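HSM 239 Household Products and Materials
Handout 6: Soap dishes and small containers
Instructor: Snædís Damgaard

Reading for this unit: Kowalchuk, section on wet-area accessories. Bring your notes from the February session on plastics, we will use the table of surface finishes again.

1. What a soap dish has to do

A bar of soap softens wherever water stays in contact with it. A dish with a flat floor holds a thin layer of water under the bar, and the underside turns to gel. The bar then sticks to the dish, wears down faster and leaves residue that has to be scraped out. The user usually blames the soap.

There are three common ways to keep the bar out of the water:

Raised ridges or pegs molded into the floor. Cheap to make and with no loose parts. The water stays in the dish until someone pours it out.
Drain holes or slots. The water leaves, but it needs somewhere to go, such as a sink edge or a tray.
A separate insert that lifts out for washing. Easiest to clean, and also the part most often lost.

Many dishes combine two of these. When you evaluate one, say which method it uses and where the water ends up.

2. Ridges

Ridges should be tall enough that a softened bar does not sag down between them. They should also be far enough apart to clean with a brush or a fingertip. Narrow gaps look neat in the store and fill with residue within a few weeks. Rounded tops are kinder to the soap, sharp ones cut grooves into it.

A contrasting color on the ridges makes residue easier to spot if the soap itself is a different color. White ridges and white soap are a poor match for this.

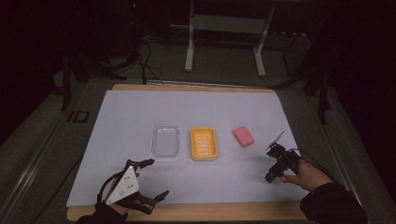
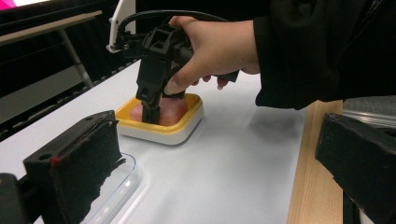 First picture: clear container, yellow-orange dish with white ridges, pink bar of soap. Second picture: a pink piece inside a small square dish with a yellow inner rim.

3. Fit

Bars are sold in many sizes, and 100 grams is the size we will use in class. Leave a finger's width on at least two sides of the bar. A tight fit looks tidy but the user has to dig the soap out with a fingernail, and a wet bar is slippery. A very loose fit lets the bar slide and end up half on the rim.

Corners matter too. Rounded inside corners rinse clean. Square ones need a brush.

4. Clear containers

Clear plastic shows its contents, so it suits travel kits and shared shelves. It also shows water marks and soap film sooner than colored plastic – expect to wipe it more often. A closed container protects the bar in a bag but keeps moisture in. For daily use at a sink, leave the lid off.

5. Exercise, due 30 April 2026

Work in pairs. Choose two dishes from the Plavard or Hiditz shelf in the supply room.

a. Measure the inside length, width and depth.
b. Wet a bar under the tap, place it in each dish and leave it for 60 minutes.
c. Lift the bar and write down how much of the underside is soft.
d. Wash each dish by hand and note any spot you could not reach.

Hand in one page per pair. Dry the dishes before you put them back on the shelf.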